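Skorndale Home Forum > Glazing and Windows > Secondary glazing, 4 mm or 6 mm?

pilt_adelino
08/08/2022
I want to fit secondary glazing to two sash windows at the front of the house. The road is busy and the aim is noise first, heat second. The reveal allows a gap of 60 mm between the old glass and the new. One supplier quotes 4 mm toughened, another says anything under 6 mm is a waste of money. The price difference is large enough to matter. Has anyone measured this?

s_masanja
The gap does most of the work. Below 50 mm you lose a lot at low frequencies, and low frequencies are what lorries produce. At 60 you are fine with either. Seal the perimeter properly before spending on thickness.

hbarajas
Disagree in part. If the new pane is the same thickness as the old one, both resonate at the same pitch and you get a dip in performance there. Old sashes are often 3 or 4 mm. Use 6 mm, or 6.4 laminated, so the two differ.

s_masanja
The dip is real but narrow, and it sits well above lorry noise. A poor seal costs more across the whole range.

carla_h
Also check the colour before you order. Ordinary float glass has iron in it and goes green as it gets thicker. Next to old thin glass you may notice, mainly at the edges. Low-iron costs more and is hard to justify on a north wall.
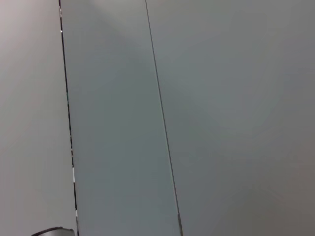 Clear pane against plain grey. The tint is slight, the edge is dark.

pilt_adelino
Thanks. The tint would not bother me. How does everyone hold the panel? Bekon do a magnetic strip, but I doubt it will carry 6 mm.

hbarajas
It won't on a tall panel. Use a bottom channel to take the weight and let the strip do the sealing only. Glass is 2.5 kg per square metre for each millimetre of thickness, so work it out before you choose the fixing.

carla_h
Or hinge it. You need to get in to clean and to deal with condensation. Mine was fitted in October with no way of opening it and I regret that.

s_masanja
Condensation means room air is getting past the inner seal. Leave the outer sash slightly leaky and make the inner one tight.

hbarajas
A leaky outer sash lets noise in as well. I would draught-strip both and put desiccant in the gap.

s_masanja
Then you are changing desiccant every winter. I would not.

pilt_adelino
Going with 6.4 laminated in a bottom channel, hinged if the frame will take it. Outer sash left as it is for now.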